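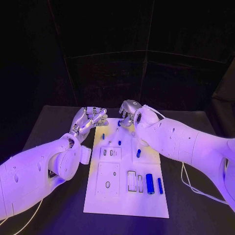 Two-armed station goes onto the day shift at Ponovdale

The pre-assembly group at Ponovdale has a new station in bay 12. Since May it has been learning to set pegs and cylinders into the practice board, the same job every new hire in the group starts on. From next month it will do part of that job on the floor.

Līga Vasiliauskas, who leads the group, has 9 people on her shift. Nobody is leaving. Two of them, both from the hand-fitting bench, will move to the station as operators. They load the board, start the run, and step in when a part is not where it should be. The rest stay on their present work, with fewer hours of small-part fitting each week.

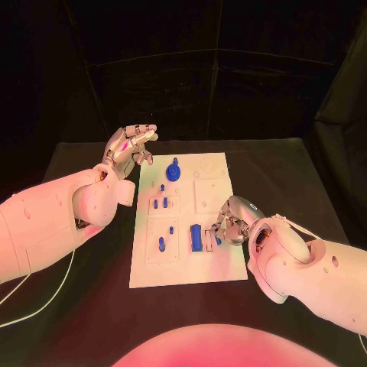 The station at work on the practice board, with a blue cylindrical part in the right hand.

The hand-fitting bench is where most of our complaints about sore wrists and thumbs come from, and that was the main reason for choosing this job first. It is also steady work that some people like. Anyone who wants to keep a full bench schedule should tell Līga before the new rota is posted.

Pay grades do not change for bench staff. Operators move up one grade after they finish the Navickas training course, which runs for 12 hours over 2 weeks and is held in working time. Margus Paulauskas from maintenance has already taken it and will be the first person to call when the station stops.
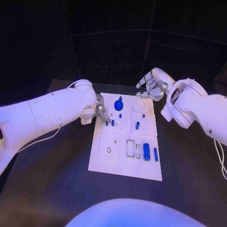
Speed is still a sore point. An experienced fitter is faster than the station on the small pegs, and the targets for the bay have been set with that in mind. They will be looked at again after the first full month. Until then, output from bay 12 will be logged separately and will not count toward anyone's individual figures.

Please stay behind the yellow floor line while the arms are moving, even if you only want a quick look. Margus will show the station to any group that asks. Sign up on the sheet outside the Rastia room, or call extension 71.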